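Blocks and Boards: The Play Corner at MacAulay

The building toys at the MacAulay house in Zornville come out every April, when the floor is clear enough to spread them around. There are 33 blocks in the set and a handful of flat boards to go under them. Most came from the Stasudano toy swap, and a few were bought new at Sitell. Everything is stored in a bin 90 centimeters long under the stairs.

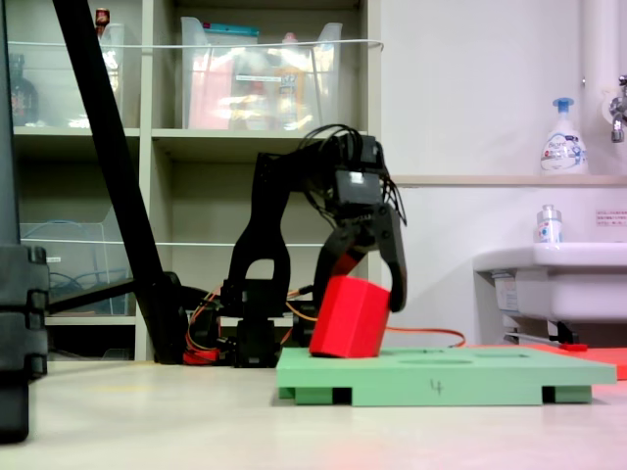 Red block on the green board, number 4. The number is handwritten on the front edge, and the board sits slightly off the floor on small dark green feet.

The shallow oval recesses in the top of the board are handy for small parts. The orange-red mat stays out with it through the month.

More pictures of the set are on page 2, along with the shelf and the storage bin. Click any picture for a larger view.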